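Bench Tips: Collecting Examples With Two Arms and a Bag of Balloons
Posted by Byung-chul So, 7/4/19

Kakance asked me to write down what we've learned at the bench before I forget it or quit. These are tips for people who drive the arms and record the examples. If you train the models, your tips are on the other page, and they are longer and have fewer balloons in them.

Clear the table before every take, then look again. Wrappers are sneaky. A scrap of clear plastic on a dark table is invisible to you and fascinating to the learner, which will decide that scrap is a vital part of the job.

Lay down a towel. Dark gray is good. An inflated balloon on bare tabletop has travel plans, and a towel with a few wrinkles in it will talk most balloons into staying put. Don't iron the towel. Somebody did.

Put the knot toward you and leave it that way for the whole batch. Next batch, turn it. Mixing the two inside one batch gave us 80 takes that Gondia sent back with a single question mark.

Bags get their own session. Crinkly film is the worst thing we handle, and I include the soup can lids. Pinch near an edge and go slow. If you have a rubber band on the other hand, keep track of where the loop is, or you'll be recording a very different skill.

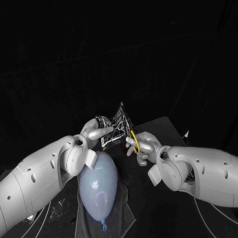
Left hand on the bag, rubber band on the right. Balloon on its towel.

Keep your fumbles. New drivers want to delete every take where something slips, and then we have a learner that has never seen a slip and falls to pieces at its first one. Mark it "fumble," finish the job if you can, and move on. Of my first 37 takes I'd call 6 graceful.

Know where the wrists are. You will be staring at the fingertips, and meanwhile the wrist is leaning on the balloon like a man at a bus stop.

For limp stuff, get both hands up high and pinch at the top. Let the rest hang where the camera can see it. Held low, it bunches up against the towel and all you've recorded is a pale lump.

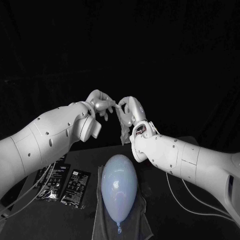 Fingertips together at the top, the rest hanging free.

Cables: white ones on a dark table show up beautifully, so run them the same way every day or move them a lot on purpose. Castar's bench does the first, we do the second, and we each think the other is nuts.

Name the take before you start it. "balloon_final_good_2" is not a name.

Stop when your hands get tired. The Chrysikopoulos set has 700 takes in it and I can tell you which ones were done before lunch.

Spare towels are in the drawer under the label printer. Put them back folded.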